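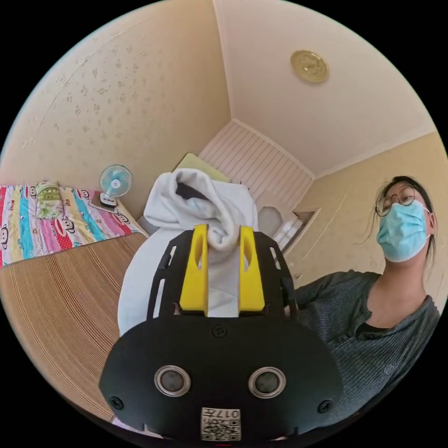
Dear all,

I want to answer the question about towels and white cloths from last week, which I copy under my message so that everybody can follow. In our house we fold on the bed and we don't use a table for it. I was for many years against this habit, but I have changed my opinion. A white cloth that is bunched at the top, with a twisted knot in it and the rest hanging down like a sheet, is how most of my pieces come out of the basket, and if you put such a thing flat on a surface and start to fold, the twist stays inside. First you must hold it in the air by the top and let the weight pull it down. Then turn it until you find two corners. Only after this you lay it down.

Here is the earlier message:

> From: Achilleas Sfakianakis
> To: the Niststead household list
>
> Hello everyone. We moved to the Brerkholm flats in the spring and we have
> only one small cupboard for linen. My towels never make a neat pile. I fold
> them in half and in half again, and after two days the pile falls to the
> left. The thin white cloths are worse, they slide. Do you fold in halves or
> in thirds? And do you iron the cloths before? My mother ironed everything
> and I don't have the time.
> Also, does anyone still have the measuring sheet by Radulović? The link in
> the archive doesn't open.

Achilleas, I will try to answer in your order.

Halves or thirds: it depends on the shelf. Measure the depth of your shelf before you decide. Mine is 60 cm deep, so I fold the big towels in thirds along the long side, then in half, and in half once more. The folded edge looks to the door. If you put the open edges to the front, you will pull two towels every time when you want one. For the thin cloths I make thirds in both directions, and I keep not more than ten in one pile.

Ironing: no. I smooth each cloth with the flat hand, from the middle to the sides. On our bed we have a woven mat over the quilt for the hot months, and I noticed that the cloth doesn't travel on it so much as on a cotton cover. The small ridges keep it in place. If you don't own such a mat, a thick blanket does nearly the same.

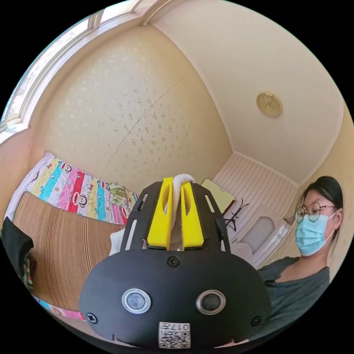
White cloth held up, with the striped monkey quilt and the woven mat at the left.

About the pile that falls: please check if you always start from the same side. When the thick folded edge is always at the right, the pile must fall to the left. Turn every second towel. I learned this from the Bader booklet, which my aunt gave me when I got married, and it is the only page of it that I still use.

The Radulović sheet I have on paper, 3 pages. I can scan it this week, but the last page has a coffee stain over the pillowcases. If somebody has a cleaner copy, please write to the list before Thursday and I will not scan mine.

One question from my side. Does anybody store quilts in a cupboard without a bag? My sister says that cotton needs air, and my neighbor says it will get dust. I would like to hear from people who have done it for more than one winter.

With kind regards to all,
Milena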